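Helpers wanted for our open day, September

Hello! I'm putting together a small crew for the Okholm open day in Wedham, and I'd love to hear from you if you like meeting people and don't mind folding the same jumper all afternoon. We'll be showing visitors how everyday jobs like tidying clothes get taught to robots, and I need 9 people to help run the demonstrations.

You'd have a pair of hand-held grippers, one for each hand, and a pile of clothes on a bed. Hoodies are the tricky ones (the hood never wants to lie flat), so we'll practise those first.

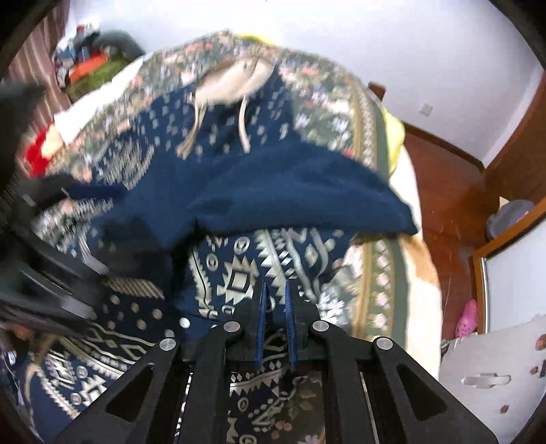 Each turn lasts two hours with a proper break, and then you swap to greeting visitors or helping children have a go. No experience needed, and you don't have to be technical at all. I came to this from a fabric shop! You do need to be over 18 and happy on your feet.

We pay for your time, including the practice evening, and lunch is on us. To put your name down, drop a note in at the Okholm front desk or ring and ask for the open day list. Please apply before the end of August 2023.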